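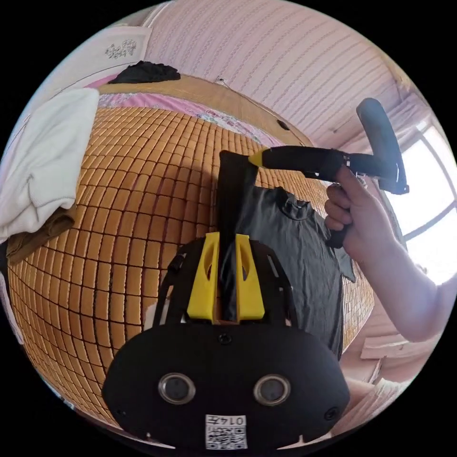

Firouzeh Khosravi wrote:
> Members of the Dimdale clothing exchange have asked whether dark T-shirts
> should be folded or rolled before they are placed in the bins. My own
> shirts come out creased at the collar either way. May we have one rule for
> all sites?

Dear Firouzeh, dear members,

Thank you for raising this matter. With effect from October 16, 2025, T-shirts of every color are to be folded at Dimdale and at Carvalho. Rolled shirts will still be accepted at the counter, but they will be opened and folded again before they go on the shelves.

Please lay the shirt face down, bring both sleeves to the back, and fold it in thirds lengthwise and then once from the hem. The collar should remain on the outside - the sorting teams read the size there. Shirts that have become twisted should be shaken out first. Ironing is not required.

Each bin holds 40 folded T-shirts. Bins should not be filled beyond that number, as the lids do not close properly and the lower layers crease. Sites that need more bins may request them from the Carvalho office by reply to this list.

Sweatshirts and knitwear are not covered by this notice. The February guidance continues to apply to them.

Sincerely,
Rajitha Hettiarachchi
Clothing Exchange Coordination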